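How to Strip an Old Office Desktop for Parts

Retired office towers are worth taking apart before they go to the recycler. The processor, memory, drives, graphics card and power supply can all be pulled with one screwdriver and a little patience. These steps were written for a Dell tower, but most business desktops come apart in much the same way.

Last updated 12/19/18

What you need

A Phillips #2 screwdriver
Isopropyl alcohol and lint-free wipes
An anti-static wrist strap
Anti-static bags in a few sizes
Masking tape and a marker
A small tray for screws

I use the Vemik strap and the bags that Getell sells by the box. Any brand will do. Don't use ordinary sandwich bags for memory or cards, as they build up static.

Before you open it

Shut the computer down, turn off the switch on the power supply if it has one, and unplug the power cord. Then hold the power button for several seconds to drain what is left in the board. Unplug the monitor, keyboard and network cables.

If there is anything on the drives you want, copy it first. It is much easier to do that while the computer still runs.

Lay the tower on its side with the removable panel facing up. On many Dell towers the panel comes off with a latch. On others there are two thumbscrews at the back. Lift the panel away and stand it somewhere it won't get stepped on.

Take a few minutes to look at how things are routed. Note which cables pass under other parts, and tag any that look alike with tape. If you plan to put the machine back together, take a picture with your phone.

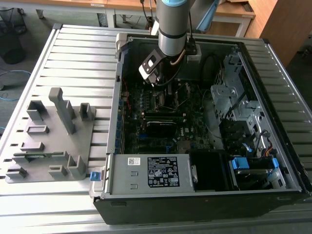 Drives come out first because they are the part most easily hurt by a knock. Unplug the data cable and the power cable from each one. Pull on the connector and leave the wires alone. Data cables often have a small metal clip you have to squeeze. Trays with colored latches are usually made to be squeezed or pressed at the latch and then slid out. If a tray doesn't move, look for a screw before you pull harder.

Mark each drive "wipe" or "destroy" as soon as it is in your hand. Once you have a pile of them you won't remember which is which.

Graphics card

Unplug any power lead going to the card. Open the bracket or take out the screw that holds it to the back of the case. There is also a small lock at the end of the slot on the board, and it has to be released before the card will lift. Pull the card straight out. Hold it by the edges and bag it right away.

Memory

Press down on the white or black clip at the end of the slot and the module will pop up. Some slots have a clip at both ends and some have only one. Lift the module by its edges and keep your fingers off the gold contacts.

Write the size and speed on the bag. The sticker on the module will have both. Matched modules sell better together, so bag them as a set.

Cooler

Run the computer for a few minutes before the shutdown step if you can. Warm thermal paste lets go of the processor more easily. Remove any shroud or fan duct that covers the cooler, then unplug the fan. Loosen the cooler screws a little at a time in a cross pattern. When they are all free, turn the cooler gently left and right until it lets go, then lift.

Do not pry it with a screwdriver. The board is thin and there are traces right at the surface.

Clean the top of the processor with alcohol and a wipe. On a board with an LGA 2011 socket there may be two levers, and they have to be opened in the right order. The order is normally marked on the frame next to each lever.

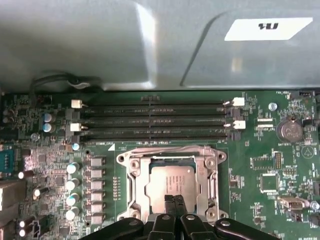
Ho-yin Tseng wrote in to say that the processor should stay in its socket until you have a proper plastic tray or clamshell ready for it. "I set one down on a bench and it picked up grit on the contacts. Also, if you are selling the board, put a cover on the socket the same minute the chip comes out. Buyers ask about bent pins before they ask about anything else."

I agree with both points. The Noker clamshells fit most desktop chips and cost very little.

Processor

Push the lever down and slightly out to clear its hook, then let it rise slowly. It is under tension, so keep a finger on it. Open the metal frame. Lift the chip straight up by two opposite edges. If the pins are in the socket, as they are on most Intel boards, nothing should touch the inside of it from now on. That includes wipes, compressed air held too close, and sleeves.

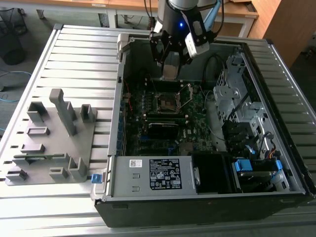

Power supply

Leave this one for near the end. Unplug the large connector from the board, the smaller one near the processor, and anything running to the drive cage. Remove the screws at the back of the case. Many Dell models also have a release tab inside that must be pressed while you slide the unit out.

Never open the power supply itself. It can hold a charge long after it is unplugged.

Read the label and copy the wattage and part number onto your list. Dell has used its own connectors on some models, and those units are only useful in a matching machine.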